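## 4. Setting up the box-picking practice

You've got the Skimel pair built and the jaws opening and closing on the bench. Good! Now for the part I enjoy most, which is giving them something awkward to pick up.

I do mine on the big table at the Citholm workshop, but a bed or a kitchen floor will do if there's room for a cardboard box and both your elbows.

**Before you start**

- both hand grippers, charged
- a cardboard box with the flaps still on
- a handful of ordinary stuff, some soft and some stiff
- at least 4 GB free on the card (a long go fills it faster than you'd think)

**Steps**

1. Squeeze each trigger fully and let go. The jaw should spring back on its own. If it drags, go back to section 3 and slacken the pivot rivets a touch — Vichien Noiphan's shim trick works well there.
2. Wipe the blue pads with a barely damp cloth and let them dry. I used washing-up liquid once and everything slid for an evening.
3. Put the box down on something with a bit of grip to it. On a bare table it skates off as soon as you lean on the wall.
4. Load the box. Paper rolls are great because they squash, and small cartons are great because they don't. Stand something thin up on its edge too, a notebook or a pad.
5. Start recording on both grippers, then hold still while Jandel lines up the two clocks. The counter has to go past 200 before you move.
6. Go in with one hand first and touch the thing you want. Bring the second hand in from the other side with its jaw open.

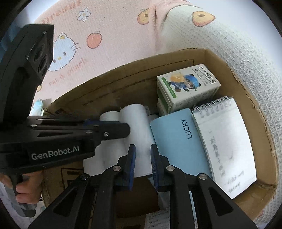

7. Close slowly. You want the pads to meet the object flat, so turn your wrist and leave your elbow where it is. With a roll, go for the middle — the ends just fold up.
8. Lift clear of the rim before you swing sideways. Then put it down, open up and go again.

> **Caution:** keep your spare fingers out of the linkage. The arms cross close together near the pivots and they do pinch.

> **Note:** if Jandel drops out part way, the file is still there. Look in the Nilsuwan folder for anything over 600 MB and rename it before the next go, or it gets written over.

Once you can empty the box without knocking the thin things flat, move on to section 5 and we'll sort out the playback.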